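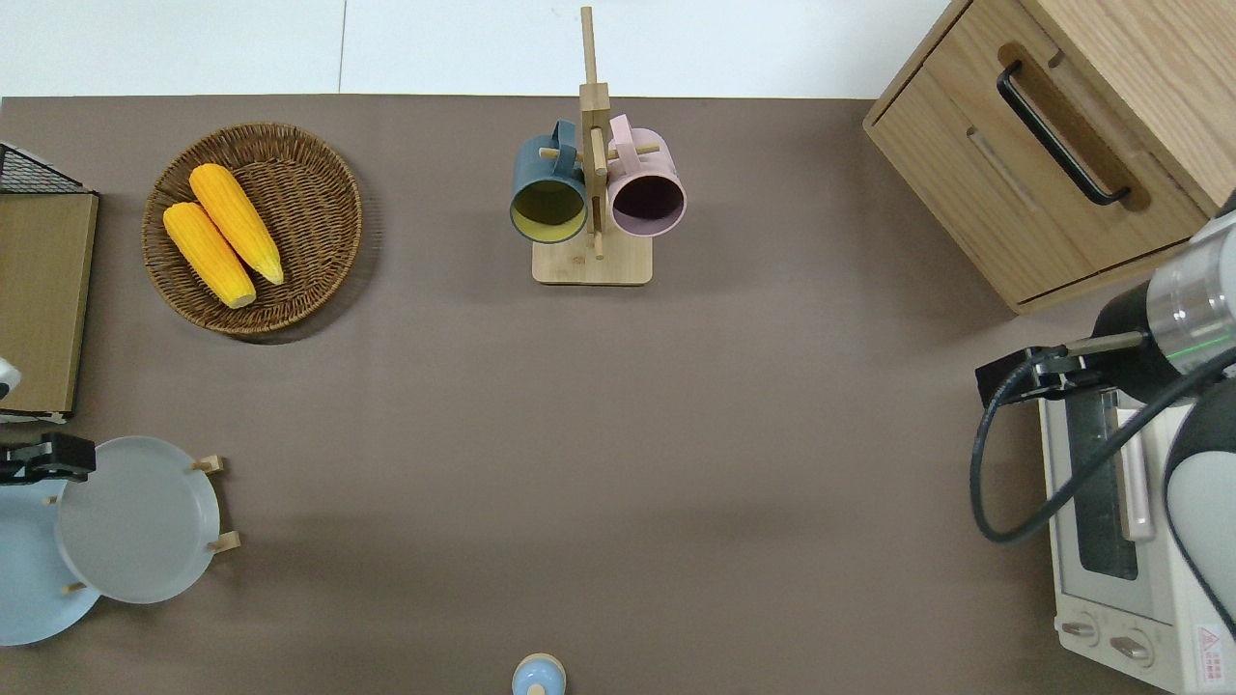

Corn in the round basket, mugs on the tree, toaster oven on the right.

How to set up a small kitchen table so you can still use it

Quick one today, September is nuts. A few people asked how I keep a toaster oven, mugs and food on one table and still have a place to chop an onion. So, the method. Takes less than an evening. Most of that is wiping.

What you need

A table. Any table, mine is brown and flat and boring.
A mug tree, the kind with pegs.
A round basket with a low rim.
A small cabinet or box with a drawer, if you have one.
A damp cloth, a dry cloth, masking tape.

Step 1. Take everything off

Everything. Put it on the floor or the bed, whatever. Wipe the table, then dry it. I skipped the drying once and slid a box across it and got a nice gray smear that took ages to get out.

Pull the table away from the wall a bit while it's empty and sweep behind. You won't do it later.

Step 2. Big stuff goes first

Toaster oven. Figure out where the outlet is, then put the oven on that side. I have mine on the right with the door facing in to the middle of the table, so the door opens over clear tabletop and I can pull a tray straight out onto a board. Before you commit, open the door all the way down and put tape where it ends. Don't put anything inside the tape.

Leave a gap round the oven. Check your manual for how much, they're all different. And nothing stored on top!! Not even "just for now." Hashini Weerakoon lost a bread bag that way at the Firurside place and the smell hung around for days.

Cabinet next. Mine has one drawer with a black bar handle, it went on the same side as the oven. Pull the drawer fully open and make sure it clears. If it hits something move it now, not when its full of forks.

Step 3. Mug tree at the back

Far side of the table, near the center. Two reasons: you can reach it from either end, and you're not knocking it with your elbow all morning.

Hang mugs by the handle, on opposite sides so the post stays balanced. I've got a teal one (mustard inside) and a pink one (sort of purple inside) and that's all that goes on there. Could hang more. Don't want to. The rest live in a cupboard — if they're on the tree they all get used and then they're all in the sink.

If your tree wobbles, stick felt pads under the base. Mine's from Hedamwood, secondhand, needed 3 pads to sit level. Trim them with scissors, close enough is fine.

Let mugs drain before you hang them or you get drips on the table. I forget this constantly.

Step 4. The food basket

Back corner, other side from the oven. Heat and fresh food don't mix well.

Low rim is what you want, so you see whats in there. Deep baskets are where lemons go to die. Woven is good because air gets through. Line it with a paper towel if the food is dirty or damp, and shake the crumbs out when you change it.

Only put in what you'll eat in the next day or so. Right now it's two ears of corn, side by side, and that's dinner. Shucked corn shouldn't sit out long, so if you're not cooking it soon wrap it up and get it in the fridge. Onions, garlic, fruit can stay longer.

Step 5. The side spot

If you have a little wooden box or shelf at the end of the table, use the top of it. I put a black wire basket up there. Good for packets, tea, the stuff that would otherwise wander around the table. Wire's easy to rinse too.

Rule I use: if it's in the wire basket and I haven't touched it in 2 weeks, it goes back in the pantry.

Step 6. Leave the front alone

The whole front of the table stays clear. That's your work space. Chopping board comes out, gets used, gets washed, goes away again.

Test it. Put your board down, open the oven door, open the drawer. All at once. If they fit you're done. If not, move the basket first, it's the easiest.

Upkeep

Wipe the front every night. Crumb tray out of the oven once a week, unplugged and cold. Lift the mug tree and wipe under the base when you remember. Dry brush for the woven basket, don't soak it, they can warp.

Couple of questions I got

Brian Nyamweya asked if it works on a narrower table. Yes but drop the cabinet, keep the oven, tree and basket. Put the forks in a jar.

Shabani Shemweta wanted to know about kids. Then I'd turn the oven so the door isn't near the edge, and push the cord behind and tape it down flat so it can't be pulled.

Someone else asked about a tray under the basket. Tried it, took it off again. One more thing to wash.

Next up is the under-sink cabinet, when I get to it. Need to find teh brackets first.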